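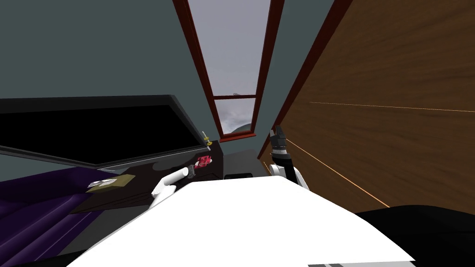
How long does it take before somebody new can run one of these? A couple of hours with the simulator, and after that it's mostly practice.

That was the first thing I asked Vitalii Stasiv at the Lesmont open day in November, and I'd barely got my coat off! He runs the demo room at Vivix, and he talks fast (I have two pages of notes I can hardly read).

"People want to start with the hard stuff," he told me. "I give them a table and tell them to go pick something up. Then they find out what hard is."

I got my turn at 7 in the evening, after a line of 35 visitors, most of them kids who were way better at it than me. My problem was keeping track of two arms. I'd get the left one moving and completely forget I had a right one.

"Everybody does that," said Přemysl Kratochvíl, who built a lot of the practice rooms. "My own mother did that. She was at it for 60 minutes and wouldn't give the controls back."

I asked him if he ever gets tired of watching beginners miss. He laughed and said he'd rather watch that than sit in a meeting. Then he went off to restart the second station, and I got back in line.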